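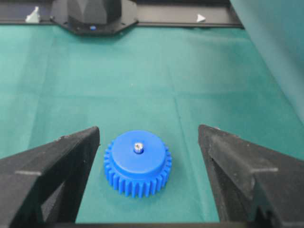
Why put a metal insert in a plastic gear?
The plastic carries the teeth well enough, but a bore cut straight into it wears oval under a steel shaft, and the insert takes that load.

Miyuki Sekiguchi has designed small molded gears at Trellberg for six years. Her current part is a blue spur gear with a raised hub and straight teeth, used in the feed drive of a label printer.

"Straight teeth are easy to get out of a mold," she said. "The part pushes off along its axis. With a helical gear you have to let it turn as it leaves, and the tool costs more."

The hub is raised above the teeth. Sekiguchi said the extra height gives the insert more plastic to grip. An earlier version had a flush face and failed at 1583 hours on the test bench, when the insert began to spin in the bore. The present version was stopped at 2238 hours with the teeth still within tolerance.

Gaps between the teeth are rounded at the root. "A sharp corner there is where the crack starts," she said. "Most of the broken gears that come back to us broke at the root."

Asked about lubrication, she said the feed drive runs dry. "Grease picks up paper dust. We would sooner replace the gear."

A version with a wider face goes to the toolmaker in February. The bore stays the same.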